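Open day, Friday: speaker notes for the arm demo
Speaker: Dela Amegashie. Rok Kos runs the console.

OPENING
Welcome people and let the back row move up. Say who we are: Vitlow, the handling group at Retby. The talk is short and the demo runs in two parts. Ask visitors to stay behind the rail while the arm is on.
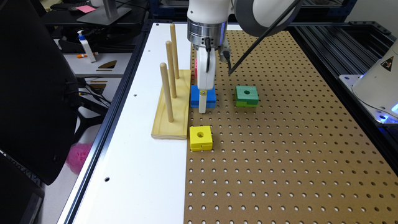 Our group works on stacking and sorting. Tell them we picked a job that a small child can do, so everyone can judge it for themselves. Blocks with a hole in the middle go over upright pegs. Point to the wooden stand with its three dowels and say that each one can take a block. Then point out the green block and the yellow one, so people know what to look for. Pause for Rok to say he is ready.

PART ONE: LINING UP
Explain that the fingers have to meet the block squarely. Keep talking slowly and let people look at where the fingertips are, over the hole in the blue block. Mention that Milovan Papadopoulos wrote the alignment routine and will be at the side table until 3.

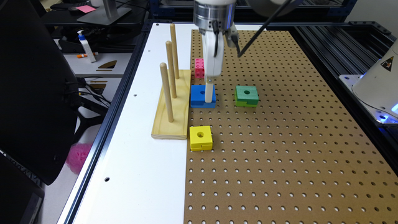
PART TWO: QUESTIONS FROM THE FLOOR
Take questions before the second run. Repeat each one out loud for the back row. If it goes quiet, start with the one we got from the Gullance visitors in June. The pink cube is smaller than the other blocks, so have the spare ready if a child wants to compare them by hand.

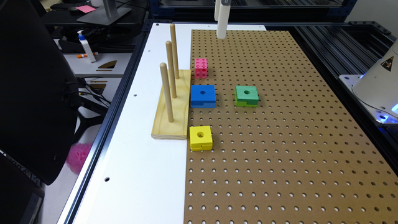 What happens if the arm drops a block?
It stops and waits. Rok checks the board, puts the block back and starts the run again.

THE WRIST CAMERA
Switch the big screen to the wrist view. Give people a moment to find the blue block, low and to the right, with the board's holes behind it. Say that a close view like this helps with the last bit of the approach.
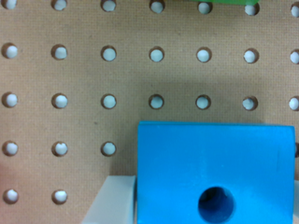
Wrist view: blue block against the pegboard.

CLOSE
Thank Krasniqi for the room. The next demo is at 2.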